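Skekel Drawer Set: simulated wrist-camera episodes for gripper comparison

README, version 2

Contents of this file: what the set is, how it was made, how the files are laid out, the two grippers, camera settings, known problems, reader comments, license.

What the set is

Skekel Drawer Set is a collection of rendered manipulation episodes made to compare two simulated parallel grippers on the same arm, in the same rooms, with the same controller. It holds 2000 episodes, 1000 for each gripper. Every episode takes place at or near an open drawer or a shallow box. The arm has to reach in, close on a named object, lift it, and put it down on a target surface.

The set was built at Watenine, in the Prurkirville office, as a side product of choosing a gripper for a storage picking project. We needed to know whether finger shape mattered more than controller tuning when the walls of a container are close to the object. The episodes were useful enough afterward that we cleaned them up and put them out.

Everything here is simulation. There are no real robot recordings in the set, and none are planned for this version.

How it was made

Each episode starts from a room layout, a container placement and a list of objects. Objects are dropped into the container from a low height and left to settle, so plants end up on their sides, clothing-like meshes fold over themselves, and things lean on walls. We did not correct these poses. An episode is thrown out before recording only if an object lands outside the container.

The same starting states were used for both grippers. Episode 0001 in the long-finger folder and episode 0001 in the short-finger folder begin with the same room, the same container and the same settled objects. The random seed for each pair is in the metadata.

The controller is Forsberg, our in-house Cartesian impedance controller. Stiffness and damping were fixed before recording and were not changed between grippers. If you want to test a different controller, the starting states can be loaded without the trajectories.

The two grippers

Long-finger: tapered fingers, wide stroke. Reaches deeper into a container before the palm gets near the rim. The fingers take up more of the wrist camera's view.

Short-finger: blunt fingers, narrower stroke. Stiffer at the tip and easier to keep clear of the camera. The palm comes close to the rim on deep containers, and the controller often stops early there.

Both use the same friction values and the same closing force limit. Fingertip pads are not modeled as soft bodies.

Camera settings

One camera is mounted on the wrist and moves with it. A second, fixed camera is included for checking only and should not be used as an input if you report results against our numbers. Lighting changes between rooms. Some containers sit beneath furniture, and the area near them renders very dark while open surfaces close by stay bright. We left exposure fixed on purpose so that the two grippers are compared under the same light.

Wrist views are often crowded. With the gripper open next to a container, a single frame can hold both fingers, the container wall, a large piece of furniture and a good deal of pale paving, with the objects themselves taking up a small share of the pixels. A small plant and a dark object on a speckled lining are a fair level of difficulty for this set.

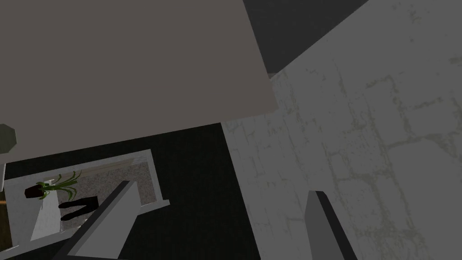

Finger overlap is the first thing I would filter on, one early user wrote to us after training on both halves. A detector that does well from the fixed camera can lose a dark object completely once a finger passes near it in the wrist view, and the loss is worse with long fingers. The same user asked for a per-frame overlap value so that frames could be sorted before training.

We added that value in version 2. It is stored as finger_overlap in the frame metadata and gives the share of the target object's pixels hidden by either finger. It is computed by rendering the object mask a second time with the gripper switched off. Occlusion by other objects or by the container is not part of it.

File layout

episodes/long/ and episodes/short/ hold one folder per episode.
Each episode folder has wrist/, fixed/, states.csv and meta.json.
wrist/ and fixed/ hold color frames, depth frames and object masks.
states.csv holds joint positions, joint velocities, gripper opening and contact flags, one row per control step.
meta.json holds the seed, room name, container name, object list, target object and result.
starts/ holds the paired starting states without trajectories.

Results recorded

An episode counts as a success if the target object is on the target surface and the gripper is open at the last step. Across both grippers, 1436 episodes are successes. The rest are kept and marked with one of these codes:

rim_stop: the controller stopped on contact with the container
slip: the object left the fingers after lifting
wrong_object: the gripper lifted something other than the target
timeout: none of the above before the step limit

Please report the two grippers separately. A single combined success rate hides the difference the set was made to show.

Known problems

Thin container walls sometimes pass through the fingertip by a small amount at high closing speed. The contact flag is still set correctly.

Leaves are rigid. A plant picked up by its leaves behaves like a plant picked up by a stick, and success rates on plants should be read with that in mind.

Clothing-like meshes are rigid too. They keep whatever fold they were given when the mesh was made.

Depth frames have no sensor noise. Add your own if you plan to move to hardware.

In dark areas the color frames carry very little detail, and brightening them brings out banding. Masks and depth are not affected.

Room names in version 1 had two spellings for the same kitchen. Version 2 uses one.

What the set should not be used for

It should not be used to pick a commercial gripper. Neither finger shape copies a product, and the force limit was set for our own arm. It also says little about picking from open tables, where the rim plays no part.

Changes from version 1

Added finger_overlap.
Added starts/ as a separate download.
Fixed the gripper opening column, which was written in meters for one half and millimeters for the other. It is now meters everywhere.
Removed the preview videos. They can be rebuilt from the frames with the script in tools/.

License and contact

Free for research and teaching use with credit to Watenine. For commercial use, write to the Prurkirville office. Bug reports should give the gripper folder, the episode number and the control step. The next update is planned for October and will add a second lining texture set and a deeper container.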